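The Long Way to Brindudby

Pilgrims have walked the valley between Comano and the hill shrine at Brindudby for centuries, and the route has changed less than one might expect. It crosses the river at Casby, follows the old mill road for 17 miles, and climbs to the shrine by a stone stair. The parish register at Casby records 1,386 walkers last year. In October, when the chestnut woods turn, the path is at its quietest.
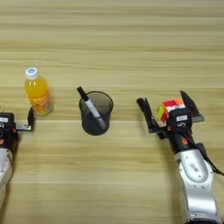 Travelers may begin at Comano or join the group at Casby, where the hostel opens its doors at 3 p.m. Rooms are plain and clean, and supper is served at long tables. A place should be reserved well in advance, as the hostel has 100 beds and fills early in the fall season. Those who prefer a private room will find small guesthouses near the bridge.

The present chapel at Brindudby dates from 1841. Its bell is rung at noon and again at dusk, and visitors are asked to keep silence in the nave during both. 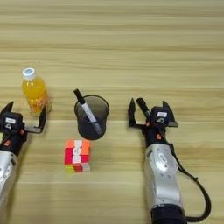
Colombo Pilgrimages, Department of Walking Routes

The department publishes a stage guide each spring, with notes on water, shelter, and the hours of worship in each village. Walkers receive a card at the start of the route and have it stamped at every church along the way. Completed cards are presented at the shrine office, which closes at 5 p.m.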